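How to descale a kettle without buying anything special

Every supermarket will sell you a sachet for this. I've tried a few and I'm not convinced they do more than plain citric acid, which comes in a bag from the baking shelf and lasts for months.

Unplug the kettle and let it cool. Fill it halfway with tap water, then boil it. Switch it off at the wall, wait until the bubbling stops and stir in 2 tablespoons of citric acid. It will fizz, so don't lean over it. Leave it for 40 minutes.

Some guides tell you to boil the acid along with the water. I don't see the point, and it makes the kitchen smell sharp. 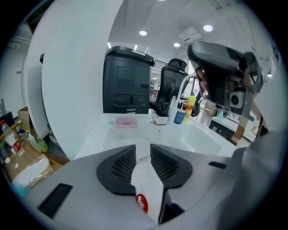 Pour it all away and look inside. If there are still white patches, do it again with a fresh lot. Scrubbing is usually recommended at this stage, mostly by people selling brushes. A soft cloth will do, and wire wool will scratch the base.

Fill to the top, boil and empty, twice over. Then make a cup of tea and taste it. If it's sour, rinse again.

Vinegar works too, though I've never got rid of the taste in fewer than 4 rinses. As for the magnetic balls and wire coils you leave in the bottom, Lucrezia Messina wrote in to say hers kept the scale away for a year. She also moved to a soft water area in September.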